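Selvedge

1. Receipt

The quilt arrived at the Batovar textile store on Monday in an acid-free box, 2419 pencilled on the lid. Evie Hulme signed for it, put on gloves and lifted the tissue.

The form asked for maker, date, technique and condition. She wrote: R. Quintela. Undated. Pieced cotton, hand quilted, running stitch. Condition fair. Under 'Source of design' she left a blank, as she always did, and went to find the magnifier.

2. Examination

The top was made of squares, 23 down and 23 across, in two blues and an undyed white. The repeat was regular as far as the ninth row. At the ninth row it shifted by half a square to the left and did not return.

Evie checked the seams for signs of repair. There were none. The thread was the same weight throughout and the stitch length did not vary. Whoever made the shift had made it on purpose, or had made it once by mistake and then kept to it for fourteen rows.

She rang the number on the loan form.

"The ninth row," said Rosário Quintela. "Yes."

"Is it taken from something? A floor, a wall?"

"You want to know where I got the idea."

"There's a box for it on the form."

The line was quiet for a time. A kettle was filling at the other end.

"In Gromau I worked by a window," Rosário said. "I could see the Derese road and the lorries. In the ninth row I moved to Bovska, and the table there was against a wall. I started from the wrong end of the strip. I noticed after 2 squares."

"And you carried on."

"I had the strip sewn. Is there a box for that?"

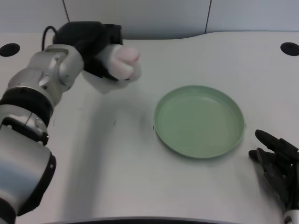
3. Record

Evie read the form through again. 'Source of design' allowed 50 characters, including spaces. She tried 'Change of address', then 'Table moved', then both together with a dash between them — it fitted, but the dash looked like an opinion.

She rubbed it out and turned the quilt over. On the back the quilting ran straight from edge to edge, over the shift, without a break in the line.

In the box she wrote: Maker moved house at row nine.

Then she refolded the quilt along new creases, padded each fold with tissue and put the lid on. The next box was already on the trolley.

Text © Evie Hulme's author, all rights reserved | Contact | Back to top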